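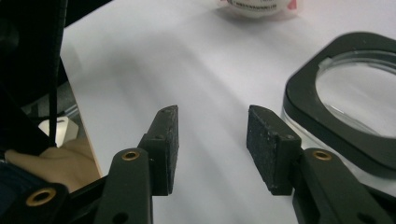 A customer in Lagos asked us last week whether frozen shrimp can be thawed on the counter if the kitchen is cool. It can't. Thaw it in the fridge overnight, or in a bowl of cold water if you need it for dinner.

Home Shop Delivery FAQ Contact

Frozen seafood: common questions

How long does it keep?
Fish fillets keep for 8 months at a steady freezer temperature. Once thawed, cook them the next day at the latest.

Can I refreeze it?
Not raw. You can cook it and freeze the finished dish.

Why is there ice on my shrimp?
It's a glaze – a thin coat of water put on to stop freezer burn. Rinse it off under the cold tap. The weight on our labels is without glaze.

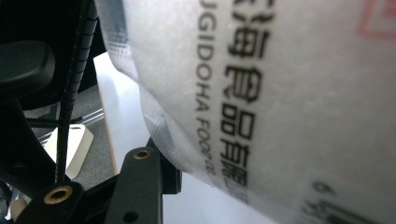 Squid and scallops are glazed the same way, and their labels follow the same rule.

Do you deliver to Tetidholm?
Yes, on Thursdays. Orders need to be in by noon the day before. Zomesow is collection only until October.

Is there a minimum order?
$26 for delivery, none for collection. Orders over $156 go out free of charge.

My order arrived soft. What now?
Don't refreeze it. Write to us the same day with your order number – we'll refund or resend.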